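Comparing a Five-Finger Hand and a Two-Jaw Gripper for Bench Pick-and-Place
Project report, Shaikh lab section, Feb 15, 2021

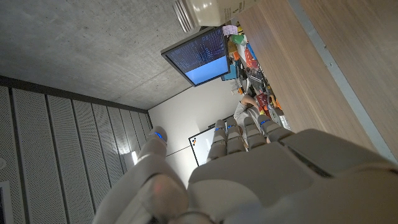

The project compared two end effectors on the same arm: the Oto five-finger hand and the Suvano parallel gripper. Both were driven from the Clovix controller, with the wrist camera left in one mounting position for all trials. The arm speed limit was not changed between end effectors.

Test objects were small packets, capped bottles and boxes from the lab shelves. Each trial consisted of one approach, one grasp, a lift and a hold. A trial was scored as a success if the object stayed in the grasp for the full hold. Regrasps were scored as failures. We ran 533 trials in total, and the order of objects was shuffled before each session.

The hand failed in 147 trials and the gripper in 207. Most of the difference came from the bottles. The gripper jaws contacted the bottle wall at two narrow areas, and the bottle rotated during the lift. The hand closed around the wall and held it at several points. On flat packets the gripper did better, as the thumb of the hand often pushed the packet away before the fingers closed.

Camera view was also a factor. With the hand mounted, the fingers hid part of the object during the last stage of the approach, and the grasp point had to be fixed earlier. The gripper left more of the object visible.

Setup for the hand took longer. Finger offsets drifted after a restart of the controller, so calibration was repeated at the start of every session from October on. Tactile data was logged but has not been analyzed.

Contact: Shaikh lab office | © 2021 | Back to top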